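First apartment, fixed or variable?
Ivbridge Home Loans board

tinyau_lo
25/06/2023
Looking at a one-bedroom in Wastden. Ellberg offered me a variable rate with payments 700 a month for now. The fixed offer is higher. Is fixed worth it?

marrow14
Fixed. I took a variable loan and my payment went up twice in 13 months. You can't plan around that.

kwanho_k
Disagree. If you expect to sell in a few years, the exit fee on a fixed loan can eat whatever you saved. Ask Ellberg for the fee in writing.

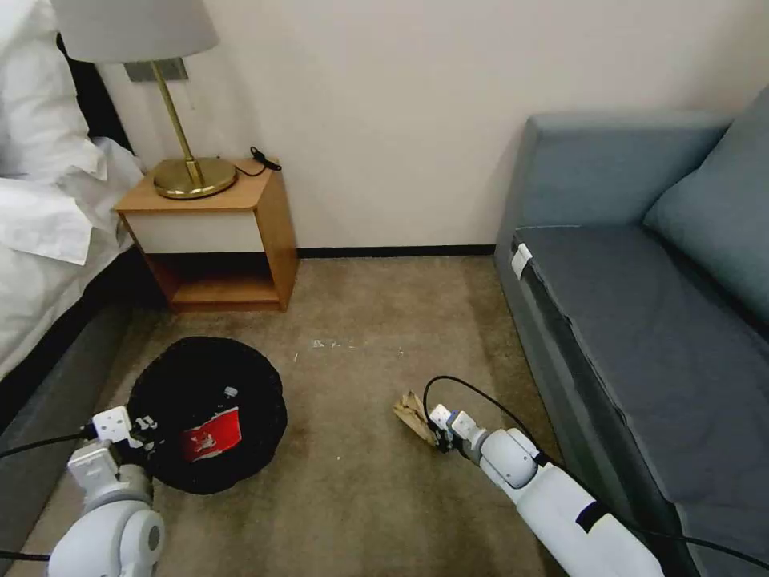

Size matters for resale too, and people forget it when they compare rates. One-bedrooms in Wastden sit on the market longer than two-bedrooms. If the bedroom only has space for a bed with a nightstand beside it and a sofa on the other side, couples with a kid won't look at it. I would borrow less and keep the variable.

marrow14
He never said he was selling.

tinyau_lo
I plan to stay at least until I marry, so no idea. Payment on the fixed is 14 percent more.

marrow14
Then ask Sýkora for a quote as well. They matched a fixed offer for my sister.

kwanho_k
Sýkora charges 600 for the appraisal. Check that first.

tinyau_lo
Will call both and post the numbers in August.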